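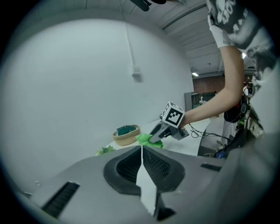
I went to the open day at Custside on Thursday expecting to look at robots for an hour and go home. I came back with a page of notes on folding dish towels, so this month's tips are a bit different from usual!

Bridix was running the cloth table. People there do a household job by hand, only with a gripper in place of their fingers, and visitors could have a go once they'd watched for a while. I had two turns and was terrible at both. But having only a pinch to work with makes you think hard about where you grab a cloth, and most of what I picked up works just as well with ordinary fingers.

Pick up by a corner, never the middle. If you can't see a corner, pinch any edge, lift, and let the cloth hang. The lowest point is nearly always a corner, so take hold of that one next. I've been doing this with pillowcases straight from the dryer and it saves a lot of fishing about.

Flatten before you fold. I always used to fold in the air, shake, refold, give up. Lay it down, pull two opposite corners apart, then the other two.

Bright cloth on a pale surface. Much easier to see the edges. I fold white napkins on my dark green ironing blanket now — should have thought of that years ago.

Low baskets for small cloths. If you have to reach down past your wrist you'll knock over the pile. I swapped the deep bin under my sink for a bread basket, and the towels stand up on their edges like file cards so I can pull one out without wrecking the rest.

Slow down for the last inch. The woman showing us kept repeating this one. Lower the cloth until it touches, then let go. Drop it and you get that annoying rolled edge.

There was a talk afterward from the Seyoum project about gathering household chores for robots to learn from. They have 3,201 towel folds so far, which made me feel better about my laundry day. I stayed for the first half and then went looking for coffee (weak, but the cookies were good).

Dramix had a jar-opening bench across the hall with a line I wasn't willing to stand in. They're doing it again in June, so if anybody goes, tell me whether they've solved pickle jars.

One more from my own kitchen while I'm on the subject: retire dish towels once they stop drying. Cut them in quarters and keep them by the back door for shoes.

Comments (3)

maplepantry: The hanging corner trick works on fitted sheets too, sort of. You still end up with a ball, but a flatter ball.

two_left_mitts: Did they let kids try it? Mine is 9 and would love this.

Reply from the author: I saw a few kids having a turn, but check with Custside before you drive out.

Search tips and recipes... Go

Contact | Copyright 2025 | Back to top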